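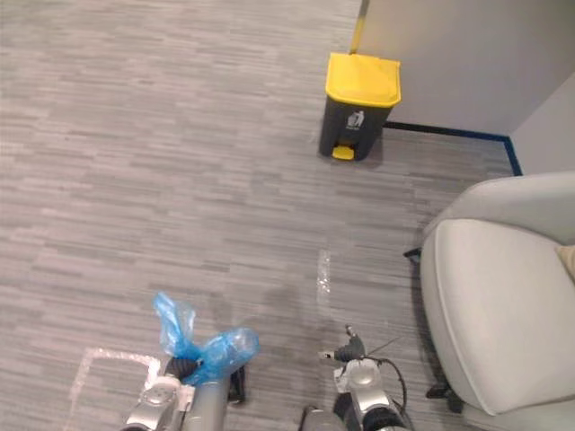
Setting up the bin-lining station on the two-arm cell

Aug 26, 2026

These steps cover laying out the floor, fitting the liner and running the first check on the Tronex two-arm base in the carpeted room at Dlamini. They assume the base is already bolted to its cart, the arms have been homed and the Bituva controller software is installed. If you are starting from a crate, do the unpacking page first.

What you need

A step-on bin with a pedal. Ours has a yellow lid and a yellow pedal, and the bright color helps the head camera find both.
Translucent white tape, one roll.
Thin plastic liners. We use blue ones.
A tape measure and a hex key set.

Marking the floor

Turn the base off at the rear switch and wait for the status light to go out.

Vacuum the carpet where the tape will go. Tape put down on lint will lift within a day.

Mark the parking zone with a rectangle of tape. Press the corners down hard with the back of a spoon.

Put a short strip of tape straight ahead of the zone, pointing away from the base. This is the heading mark. When you drive the base in, line up the middle of the cart with it before you set the brake.

Set the bin near the wall, pedal facing the base. Measure from the heading mark to the front of the pedal. It should be 90 cm. If you have to move the bin later, measure again and enter the new number on the Station page.

Furniture can stay, but the right arm swings wide when it lifts. Bring the arm out by hand to its widest point, with the power still off, and check that it clears any chair on that side. Move the chair if the elbow gets closer than a hand's width.

Checking the grippers

Look at both sets of fingers. The ribbed pads should be clean and seated all the way down. Wipe them with a damp cloth and let them dry. Do not use alcohol, which hardens the rubber.

Follow the gripper cable down the outside of each arm. There should be a loose loop at the wrist, enough to let the joint turn fully both ways. A cable with no slack will pull out of its plug after a few runs. If the loop hangs so low that it drags, take up the extra at the lower clip.

Fitting the liner

Switch the base on and choose Hold on the controller. Both arms should come up in front of the cart and stop.

Open the left gripper. Shake out one liner, gather it near the closed end and put the bunched part between the fingers. Close the gripper at force setting 2. Setting 5 is for rigid parts and will tear the film.

Leave the rest of the bag hanging open and loose. Keep it clear of the left wrist joint. The right gripper starts empty.

First run

Stand behind the cart with the stop button in your hand. Load program 118 and set the speed to slow. Step through it one move at a time.

If the left arm drops the bag, regather it with more film between the fingers and try again. If the right gripper misses the edge of the bag, the liner is usually twisted. If both arms reach to the same side of the bin, the base is parked at an angle, so go back to the heading mark.

When you get a clean pass on slow, run it twice more before raising the speed. Save the settings under the station name and copy them to the Evureck drive.

Check the tape every morning and replace any piece that has curled.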